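Preparing a Hand-Held Gripper Demonstration for an Open Day

Plerneton Laboratory, Visitor Program
Prepared by Efthymia Christodoulou

The following procedure applies to staff who present the hand-held gripper station during the spring open day on 25th April. It replaces the March draft. Questions about scheduling should be sent to Junaid Ansari.

Before visitors arrive

1. Clear the middle of the white table and wipe it with a dry cloth.
2. Check that both fingers of the gripper open and close freely. Tighten any loose screw before the first group enters.
3. Start the recording software and make a short test recording. Play it back on the visitor screen.
4. Confirm with Mudassar Qureshi that the session folder has space for at least 132 recordings.

Running the demonstration

5. Stand the target object upright, well in front of the open fingers. Soft objects are preferred in the morning sessions.
6. Begin with the fingers spread wide. Hold this position while you explain the task to the group.
7. Move forward slowly and keep the tool level. Visitors should be able to follow the approach on the screen.
8. Close the fingers on the lower half of the object, lift it a short distance, and set it down again.
9. Stop the recording and invite one visitor to repeat the task. Children may take part if an adult stands beside them.

A full turn takes two to three minutes – longer if the group has questions. Last year the station received 302 visitors, and the line reached the stairs by noon. Presenters are asked to close the line when the next scheduled talk begins.

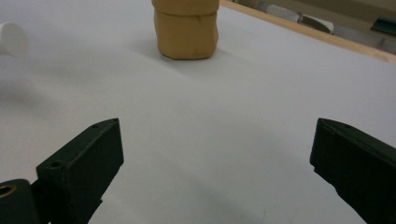 Start of the approach, with the fingers open and the tan target standing beyond them.

If the object leans or loses its shape, press it back into a column by hand before the next turn. Do not correct it with the gripper.

After the last group

10. Copy the recordings to the Nirnden drive and note the number on the station sheet.
11. Remove any residue from the fingertips with a damp cloth.
12. Return the tool to its case and hand the key to Mehwish Paracha at the front desk.

Spare fingers are kept in cabinet 161.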